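Subject: Re: [pikileck-watchers] Season 3 opener (spoilers for everything through episode 2) 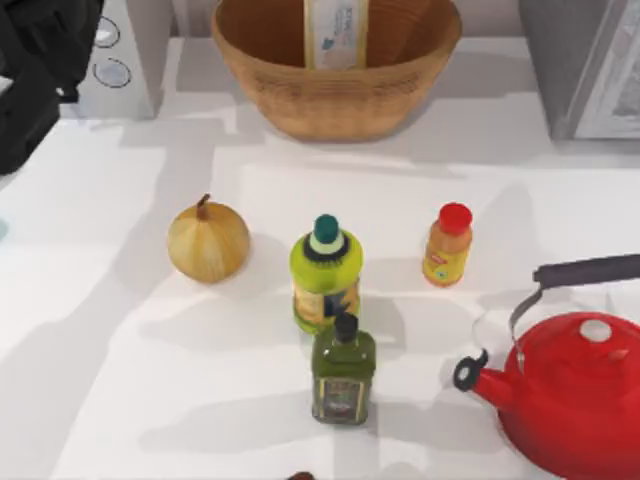 I held off answering until I had seen both episodes twice, the second time with the subtitles on, because Lalmont has apparently decided that this year all confessions will be delivered into a scarf.

On the message below, which I have trimmed because the original ran to several screens:

> I can't be the only one who thinks the ferry murder makes no sense.
> The victim gets on at Drunville at 6:40 in the evening. The crossing
> takes 14 minutes. We are told this three times. In that time the
> killer has to find him, argue with him (loudly, on deck, in front of
> the snack bar), hit him, get him into the car, and go back upstairs
> in time to be seen buying soup. And then the inspector works it all
> out from a parking stub.
>
> Also, has anyone else noticed they recast the pathologist and hoped
> we'd be too polite to mention it? I liked the old one. She sighed
> better.
>
> I'm giving it one more episode and then I'm going back to my Bogdan
> box set, where at least the murders happen in daylight.

I'm with you on the pathologist. The new one is perfectly competent and seems to enjoy her work, and that is a strange thing to put in the middle of Pikileck. The old one looked at every corpse as if it had parked across her driveway. I had hoped for a line of explanation, even the usual one about a job in the capital, and all we got was the inspector calling her "doctor" in the same tone as before.

I don't agree about the ferry, though. I think the 14 minutes is a trick, and a fair one. Go back to the first scene on deck. The man at the rail in the gray coat has his back to us the whole time, and the only person who calls him by name is the brother-in-law, who by the end of episode 2 has lied about the boat, the money, the dog and his own age. Nobody else on that ferry has met the victim. My bet is that he was in the trunk before the car ever rolled on at Drunville, and that the argument at the snack bar was staged for the benefit of the woman selling soup. That would also explain why she gets so many close-ups for someone with four lines.

The parking stub I will give you. It was silly. In season 1 she solved a case from a library fine, in season 2 from the wrong kind of lightbulb, and by season 5 I expect her to get there from a coupon. But look at what she does with the stub. She puts it in her pocket and doesn't mention it to the sergeant until the next morning. She has never held anything back from him before, and I think that's where the season is headed. The ferry is there to keep us busy.

A few other things, in no order.

The money. The figure in the ledger is 3130, and the figure the widow gives at the kitchen table is 500. Everyone on the forum is treating this as a continuity error. I rewound it. The sergeant looks up from his notebook when she says it, so he noticed, so the writers noticed. Whether they remember it by episode 6 is another matter. We are still waiting to learn who owned the second boathouse, and that was two years ago.

The music. Somebody in that production has bought a cello and intends to get full use out of it. I counted it as suspense the first time she opened a door. By the time she was opening the refrigerator I had stopped worrying for her safety.

The daughter. I know most of this list can't stand her. I thought the scene in the bus shelter was the best thing in either episode, and it had no plot in it at all. Two people waiting for a bus, one of them trying to apologize and doing it badly. Then the bus comes and it's the wrong bus. I would watch an hour of that, and I suspect the author of the books would rather write it, too.

On the books: a couple of people asked off-list whether it's worth reading them before the season goes on. The ferry story is taken from the third one, very loosely. It runs a bit over 400 pages in the paperback, and the first hundred or so are the inspector's back trouble. There is no brother-in-law. There is no ferry either, come to think of it – the body turns up in a quarry, and the soup is a later addition. So you can read it now without spoiling much. The killer in the book would be impossible on screen anyway, having died in season 1 of the show.

As for Bogdan, I tried it again this winter on your recommendation. I made it through the first two series and I do see the appeal. He eats lunch, he goes for a drive, he accuses the dentist. It's restful. But I could never get past the way every suspect stands up to confess, as if he had called roll. In Pikileck they have to be dug out with a spoon, and half the time they were guilty of something else.

Please don't leave after the next one. Lalmont always puts the dull business in episode 3 (the council meeting, the wiretap, somebody's hearing) and saves the good stuff for 4. If you quit now you will have sat through all the setup and none of the shouting. And who else is going to keep a tally of the sighs?

One request for the list in general. Those of you who get the episodes early, please put the episode number in the subject line. "WOW, the sergeant!!!" is technically free of spoilers, but I spent all of episode 2 waiting for him to fall off something.

Subtitles for episode 1 are fixed now, by the way. Before the correction, the harbor master's line about the tide came out as "the tie is going out," and I had built a modest theory on it.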